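Overgaard zip wallet: long-term review

Posted by Svend Ragnarsson, 16 May 2025

I bought the Overgaard after my old bifold split along the spine. I wanted something small that closed properly, as I carry coins and had grown tired of finding them at the bottom of my coat. I paid full price for it in the Greden shop and have used it daily since September.

Size and feel

The Overgaard is a compact leather wallet with rounded corners and a zip along the curved edge. Mine is the chocolate brown. It also comes in black and a sandy colour that I would expect to mark quickly. The finish is matte and slightly suede-like, with a round emblem pressed into the front. I would have been happy without the emblem, but it is the same brown as the rest and I stopped noticing it after a week.

It goes into a front trouser pocket without trouble if you keep the contents down. With a full coin section it is too thick for that and has to go in a jacket. 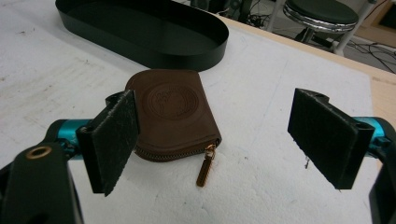
The zip

The teeth are brass-coloured and fairly coarse. For the first month the zip was stiff at the bend and I needed both hands to get it round. A little candle wax rubbed along the teeth sorted that out. The metal pull is long and ribbed, easy to find by touch and easy to use in gloves. It does tap against keys, so I keep the two in separate pockets.

My colleague Kolbrún Kvaran has the cheaper Caris wallet, which has a nylon zip. Hers ran smoothly from the first day, but a few stitches have come loose at one end. Mine are all still in place.

Inside

There are card slots on one side and a coin section on the other, with a gap between them for folded notes. The slots were tight when new. I can now get 2 cards in each, though pulling out the rear one takes some patience. Notes have to be folded twice. Receipts end up crumpled in with the coins and I clear them out when the zip starts to complain.

The lining is a thin cotton. It has gone grey where the coins sit and has not worn through.

Keeping it clean

I wipe the outside with a dry cloth and have used leather balm once, on the back first to check the colour. It darkened for an evening and then went back. Geert Van der Linden, who repairs bags at Paltedach, advised me to keep balm off the zip tape and to empty the wallet overnight now and then so the leather can settle. I have done the first and mostly forgotten the second.

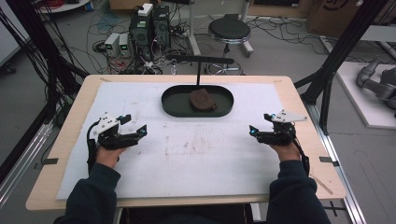 Green oval tray on the white sheet, with the black T-shaped stand behind.

Would I buy it again?

Yes, in the same colour. If you mainly pay by card, the smaller version without a coin section would make more sense and costs less. Anyone who likes to keep notes flat should look at a long wallet instead.

Good: stitching, zip pull, size when lightly filled.
Less good: stiff zip at the start, tight slots, bulky with coins.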